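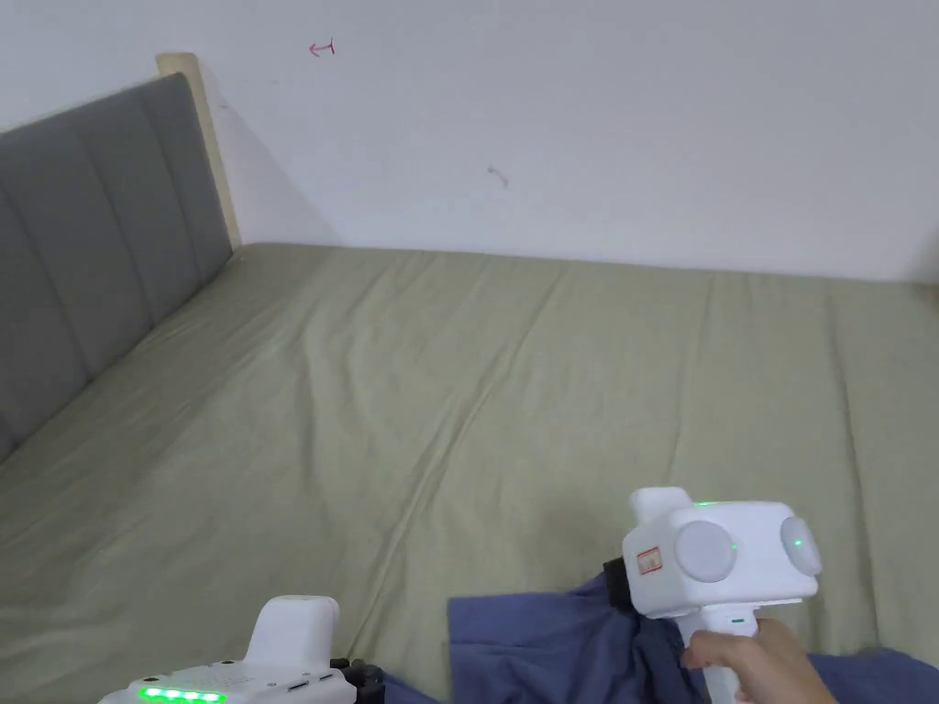 Cama con la bajera verde salvia puesta, cabecero gris al lado izquierdo.

De: Celina Laskowska
Para: lista textil-hogar
Asunto: Re: [textil-hogar] Encogimiento y altura de faldón en bajeras de algodón

El miércoles, Rangi Katene escribió:

> Hola a todos:
>
> Estoy rehaciendo el patrón de bajera ajustable para Presdale y tengo
> dudas con el encogimiento. El tejido es percal de algodón, 200 hilos,
> sin sanforizar. El proveedor (Rerkunel) da un 3 % en urdimbre y no
> dice nada de la trama. Con ese dato las esquinas tiran después de
> unos cuantos lavados y el faldón se sale por los pies.
>
> Dos preguntas. Primera: ¿aplicáis el mismo porcentaje en los dos
> sentidos? Segunda: ¿qué altura de faldón dejáis para un colchón de
> 30 cm? Yo vengo sumando el dobladillo y poco más.
>
> Gracias,
> Rangi

Rangi:

Respondo por orden, aunque las dos cuestiones están relacionadas.

1. Encogimiento

El mismo porcentaje en los dos sentidos, no. En un tafetán equilibrado la urdimbre suele encoger más que la trama: el hilo ha ido tensado en el telar y en el acabado, y en el lavado recupera. Pero hay partidas en las que la rama ha estirado el tejido a lo ancho para llegar al ancho nominal, y entonces la trama encoge tanto como la urdimbre o más. Sin ensayo no se sabe. Que la ficha calle sobre la trama es mala señal; yo pediría el dato por escrito antes de cortar.

Lo que hago en el taller:

— Corto una probeta de cada rollo, lejos del orillo y del principio de la pieza.
— La dejo reposar extendida una noche, sin tensión.
— Marco un cuadrado con hilo de poliéster. El rotulador se va, o se corre, y luego cada uno mide lo que quiere.
— Lavo tres veces a la temperatura máxima que vaya a figurar en la etiqueta, con secado en tambor si la etiqueta lo permite.
— Plancho sin arrastrar, dejo reposar otra vez y mido en tres puntos por sentido.

Ese 3 % de Rerkunel probablemente corresponde a un solo lavado. No lo puedo asegurar, pero la diferencia entre el primer y el tercer ciclo explica bien lo que cuentas de las esquinas. Pregunta también si la cifra es media o máxima de partida.

Para corregir el patrón hay que dividir, no sumar. Si la medida final es L y el encogimiento es e, se corta a L / (1 − e). Con porcentajes pequeños la diferencia con L × (1 + e) es despreciable; con un tejido que encoja mucho deja de serlo, y la fórmula buena cuesta lo mismo.

2. Altura de faldón

Para colchón de 30 cm dejo el faldón en altura de colchón más vuelta por debajo más dobladillo de la goma, todo ello corregido por encogimiento. La vuelta es lo que sujeta la sábana. Si solo sumas el dobladillo, la goma trabaja en el canto inferior del colchón y en cuanto alguien se sienta en el borde se suelta. Yo no bajo de diez centímetros de vuelta.

Ojo con el sentido del tejido: si cortas el cuerpo con la urdimbre a lo largo de la cama, el faldón de los pies y el de la cabecera se acortan en urdimbre, y los laterales en trama. En una bajera de una sola pieza con esquinas recortadas, el faldón que se sale es casi siempre el de los pies, que es lo que tú describes. No hace falta subir los cuatro por igual. Lindsay Fairweather lo explicó en esta lista con un croquis; debe de seguir en el archivo de mayo.

3. Esquinas

El recorte de la esquina es un cuadrado solo si los dos encogimientos coinciden. Si no coinciden, es un rectángulo, y al coser hay que casar dos lados de longitud distinta. La diferencia se embebe en la costura sin problema, siempre que el remallado lleve algo de diferencial. Lo que no recomiendo es igualar a tijera: después del lavado aparece un pico en el vértice.

Tampoco persigas una superficie sin una sola arruga. Una bajera de percal cortada a medida exacta queda tirante recién puesta y castiga las costuras de las esquinas. Prefiero casi 3 cm de holgura en el largo y aceptar algún pliegue en diagonal.

4. Goma

Goma en todo el contorno, no solo en las esquinas. La de Henare aguanta bien el secado, pero ha cambiado de referencia y la nueva estira menos, así que vuelve a calcular la proporción antes de usar la tabla antigua. Habibur Uddin tenía las medidas de las dos; si lee esto, le agradecería que las enviara.

Sobre el acabado: Ornella Bortolotti preguntaba si compensa prelavar toda la pieza. Para tiradas cortas, sí. Para 100 unidades o más, sale mejor comprar sanforizado y ensayar igualmente cada rollo. Pillemgate lo sirve en ancho suficiente para cama doble sin costura central, aunque el pedido mínimo es alto.

Si mandas los resultados por sentido, te reviso el patrón.

Un saludo,
Celina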